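Notes orateur — session normalisation de l'emballage, 20 min
Intervenant : Washington Vasconcelos, Zirkel

Diapo 1. Titre. Remercier Hanan Chidiac pour la relecture des courbes. Passer vite.

Diapo 2. Objet : tenue du papier kraft en protection de surface. Rappeler la différence entre grammage et résistance à l'éclatement, souvent confondus dans les cahiers des charges.

Diapo 3. Matière. Kraft 90 g/m², laize de 600 mm, fibre vierge. Le sens machine reprend l'essentiel de la charge en traction — insister, la question revient à chaque session.

Diapo 4. Conditionnement des éprouvettes. 23 °C, 50 % d'humidité relative. Série de juin écartée : hygrostat mal étalonné. Ne pas détailler sauf demande.

Diapo 5. Résultats. 2176 éprouvettes, dont 1617 en sens machine. Commenter la dispersion avant la moyenne. Le lot Garnden présente deux modes, cause non établie. Le lot Mendonça est homogène.

Diapo 6. Usage en nappe sur plan de travail. Fixation par les bords, sans colle au centre. Laisser l'image quelques secondes.

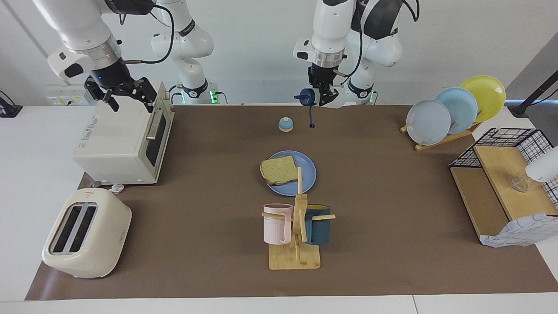 Fig. 4 — Papier brun en nappe sur une table longue, bords blancs.

Diapo 7. Limites. Pas d'essai de fluage, pas de contact gras. Renvoyer à Ataberk Canpolat pour la perméabilité.

Diapo 8. Questions. Garder en réserve le tableau des coefficients de frottement (annexe B).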